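Robots on the sprue bench - what happens to the rest of us?

hviid_hands
Five of us sort sprues at the Clerberg shop, and in October they told us an arm will take over the bench by spring. I've done this for 4 years and I'm fond of it, silly as that sounds, so I'd love to hear from folks who've been through it.
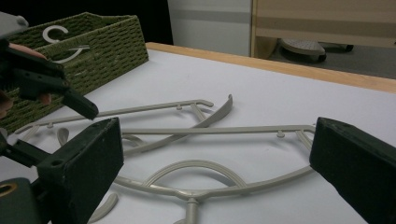 Reply 1 - Kistotari
Oh, I feel for you! We went through it at Givasdale and I kept my job, though my day changed a lot. I used to chat over the pile all morning. Now I tend the cell and clear jams, and my wrists are so much happier - but I do miss the company.

Reply 2 - Eyvindur Østergaard
Glad it went well for you, but I can't agree it's a fair trade. Our line does roughly 2,000 pieces a shift now and the pay hasn't moved. Ask about retraining, and get it in writing.

Reply 3 - Kistotari
Fair point on pay, Eyvindur. Ours did go up a little. I'd still take it over the old bench, light gray runners hooked into each other all day long.

Reply 4 - hviid_hands
Thank you both, I'll ask about the pay too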